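Hilo. Llevo desde marzo apuntando cuánto me cuesta devolver cosas compradas por internet y cada vez me creo menos lo de «devolución gratis y sin preguntas».

1/ Jerano te deja devolver sin pagar si el pedido pasa de 49 euros. Si compras por 48, pagas tú. Adivinad cuánto valía lo mío.

2/ Lo de «sin preguntas» tiene su gracia. El formulario trae un desplegable de motivos y es obligatorio. Marqué «no es lo que esperaba» y me pidió que lo desarrollara.

3/ Luego está el «embalaje original en perfecto estado». ¿Perfecto según quién? Una caja de cartón que ha viajado en furgoneta y se ha abierto en una casa tiene solapas dobladas. Es cartón.
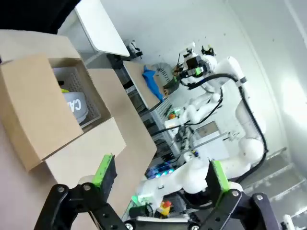 Caja abierta, con una cesta de plástico gris claro dentro.

4/ Kobina Frimpong me contestó ayer que en Sileck le descontaron 2 euros por «reacondicionamiento de caja». Le pedí el desglose. No hay desglose, solo un cargo.

5/ Y el punto de recogida. Según la web de Stalell, el mío abre hasta las 20:00. Fui a las 19:35 y la persiana estaba bajada. Puede que fuera mala suerte. Volví otro día y lo mismo.

6/ Alguien me dirá que las devoluciones cuestan dinero y que alguien tiene que pagarlas. De acuerdo, pues que lo pongan en el precio y quiten el cartelito verde de GRATIS.
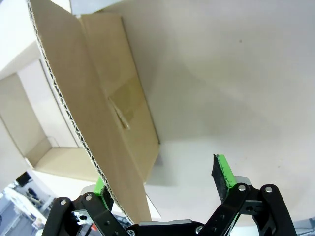

El canto ondulado de una solapa de cartón.

7/ También desconfío del «embalaje 100 % responsable». He buscado qué significa en la web de Zakaria y la explicación es una hoja dibujada y un enlace que lleva a la portada.

8/ El reembolso, «de 2 a 5 días». Llevo 35. El chat me pide paciencia y me ofrece un cupón para compras superiores a 300 euros. Paso.

9/ Si a alguien le han devuelto el dinero completo y en plazo, que me lo cuente con captura. Lo de «a mí siempre me va bien» ya me lo sé.

Hilos recientes
El seguro de móvil que no cubre el móvil
Tres meses leyendo la letra pequeña del gimnasio
¿Para qué sirve el número de seguimiento?
Suscripciones que se cancelan por carta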